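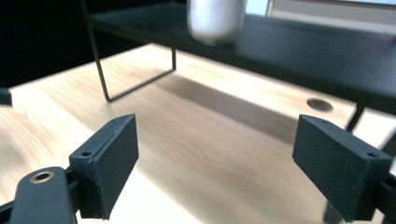 The hand-held gripper at the wooden bench, fingers open, with a white cup on the black shelf.

Filed under: Shop Floor | Robotics

Skirnarach's hand-held gripper is back at the bench with a new upkeep routine, and the crew at the Clundano workshop could not be happier with it.

The tool has two flat black finger pads, and everything it picks up depends on how well they meet. Technician Liis Priedītis now checks them every Tuesday before the first session. She wipes the faces with a lint-free cloth, tightens the screws near the top of each pad and closes the fingers on a paper strip. If the strip slides out, the pads get squared up again.

"You can feel the difference right away," Priedītis said. "A little dust on the face and a cup starts to turn on you. Clean it and it just sits there -- lovely!"

The old plan was a full teardown every 2000 grips, which took most of an afternoon. The weekly check takes 17 minutes. Chaiwat Thongsuk, who keeps the parts drawer, has put together four spare sets of pads so a worn pair can be swapped on the spot.

The bench gets attention too. Its black shelf stand gives operators a second height to work at, and Duangjai Wannasri likes to run the first pickups of the day up there with a plain cup. It's a great test, she says, as a pad that leans even slightly will tip the cup before it lifts.

A written version of the routine goes to the Rojanasak site in September. Karine Gosselin is already adding notes on the arm joints -- she wants those greased on the same day.

Contact the newsroom | All rights reserved | Back to top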